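Give the bench back its back

I have a theory that you can judge a town by where it lets you sit down, and lately my town is failing. The new square at Stavard opened in September, and I was so ready to love it! I'd followed the plans for years, I'd gone to the meetings, I'd even defended the paving (gray, very gray) to my neighbors. Then I walked over with a sandwich and found long concrete slabs with no backs, no arms and no shade. 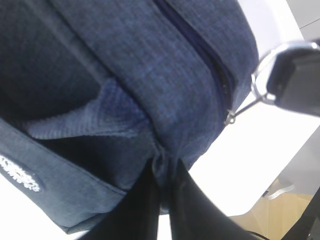 My friend Léonie Perrin is 81 and used to cross the old square every morning, with a stop halfway. She tried the slabs once. Getting down was fine, she told me, but getting up took two strangers.

Now, I know the argument for them. Slabs are tough, they look clean in the drawings, and skateboarders can't pull them apart. Cosimo Testa, who worked on the design, was nice enough to answer my long and slightly cranky email, and he said people could "use them freely." Fine, but most of us over 50 use a bench in exactly one way, and it involves leaning.

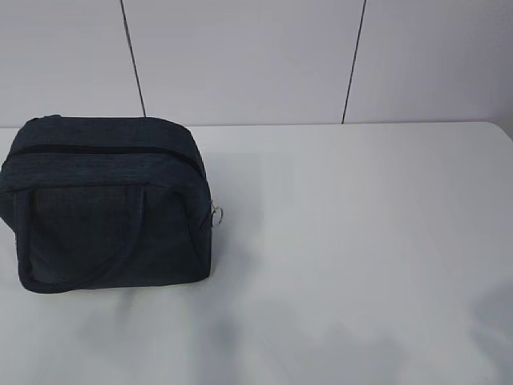 The old square had wooden benches under the lindens, ugly green things, and they were full by ten in the morning. People ate there, argued there, waited for the bus there. I'd trade the fountain and all 446 of those little ground lights for six of them. Put two by the bus stop, please, and the rest wherever there's a tree. Léonie wants the one facing the bakery.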